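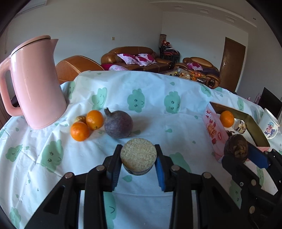 Pink tin with a gold-colored interior, on a living room table.

October
By Hamidreza Ahmadpour

Questions about the Open Hearing bill

What is the Open Hearing bill?

It is a short bill, only 5 pages, about how committees in our state legislature must announce their hearings. Today a committee chair can put a bill on the agenda in the evening and hold the vote the next morning. The bill asks for a notice of 40 hours before any hearing where testimony is taken, and the text of the bill must be public during all of this time.

Who wrote it?

The first text came from Representative Nasution, who has the district from Mindon to the county line. Our group, Flevent, made comments on the second draft. We did not write the bill and we do not speak for the representative's office.

Is it already a law?

No. It passed the subcommittee and it waits now for the full committee. If the committee does not vote before the deadline, the bill is dead for this session and must be introduced again.

Does the bill cover city councils and school boards?

It does not. I receive this question more than any other. Councils and boards have their own notice rules, and several of them are stricter than the rules of the legislature. Some members wanted to include them, but then the bill would need a different committee and a much longer discussion.

What if there is a real emergency?

The chair can ask for an exception. Two thirds of the committee must agree, and the reason must be written in the minutes. Opponents say this is too slow for budget week. I think it is a fair concern, and an amendment on it may still come.

I live far from the capitol. Can I testify?

Under the bill, yes, in writing or by telephone. At present each chair decides if telephone testimony is accepted, and the answer can change from one hearing to the next. For people in Braseo the drive is long, and it is hard to leave work for two minutes at a microphone.

How many people have signed your letter of support?

We delivered 297 names with the first letter. With the second one we have now 514. Please sign only one time - if you signed the first letter, your name is already on the second.

What should I write to my legislator?

Write in your own words and keep it to one page. Say where you live, give the name of the bill, and tell about one hearing you missed or wanted to attend. Please be polite also to those who are against the bill. A few of them have changed their opinion on smaller points after a good letter.

Do you accept donations?

Not at this moment. Printing is paid until the end of the session. If you want to help, take some flyers for your library or your place of worship, but ask for permission before you leave them there.

When will this page be updated?

After each committee action, usually the same evening.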